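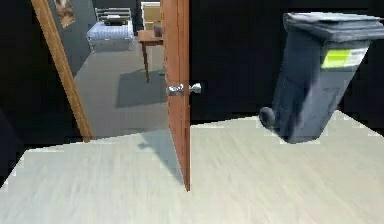
Figure 1. Door test room in the Kiltent simulator, with the bedroom beyond the open door and the wheelie bin at right.

Review of the Kiltent home robot simulator
Aliki Kourkoulas and Orestis Psarras

2. What we tried

Kiltent is sold to schools as a way to practice home robot tasks before buying hardware. We used the trial license, which ran out after 36 days. The sales page promises over 3000 objects and "true to life contact." We mostly wanted to know about the second part.

Our main task was a door with round knobs. We wrote 8 short programs for it and ran each one 10 times. The door looks good, with shiny knobs and a proper shadow on the floor. Looks are not what we were grading. In Figure 1 the bin is tipped over at a steep angle with its wheel just off the floor, and the black walls beside the door give you very little sense of a real house.

The manual has one page on friction and no numbers we could check. Orestis wrote to support in July and got back a link to the same page. Durnden, the cheaper package, at least lists its settings — though its rooms are plainer.

3. Would we buy it?

Not at the full price. It could be fine for a first class on planning a path through a doorway. For grasping, we would want to see results next to a real arm first.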